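News > Press > Cindov opens its kitchen drawer workshop

June 12, 2026

I'm so happy to finally share this one! Cindov, my little home-tidying business, is opening a workshop on Grileck Street, and it's all about the kitchen stuff we stop seeing: the cords, the string, the bits that land on the counter and stay there.

I started out doing closets. But people kept walking me into the kitchen instead (usually with a sigh), and I've now helped clear 221 of them. Nearly every one had a cord in a knot someplace.

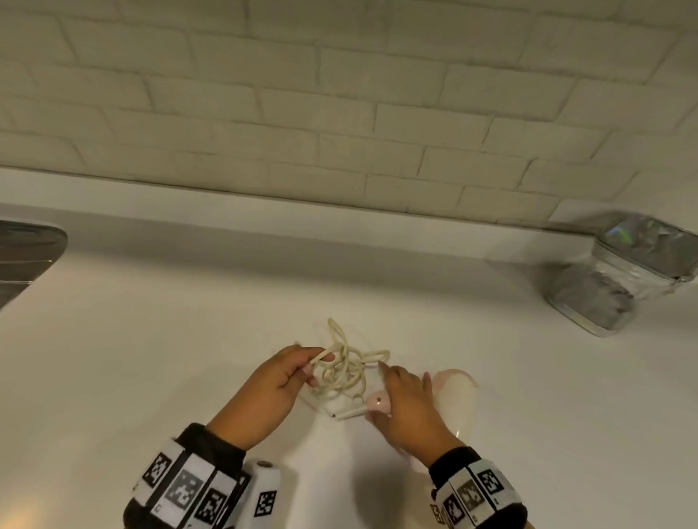

So the first evening is all cords. We'll pick them apart, wind them up and find them a home, and then we'll move on to canisters and what belongs in them. Bring your worst tangle, I mean it! The second evening is for drawers, and the folks at Puter are lending us trays to try out.

Seats are free for the first 180 people who sign up, and the Perić bakery next door is doing the coffee and rolls. We start in October and run through the end of that month. Reporters are welcome too, just drop me a line first so I can save you a chair.

We use cookies to remember your settings. Accept | Manage

© Cindov | Press contact | Back to top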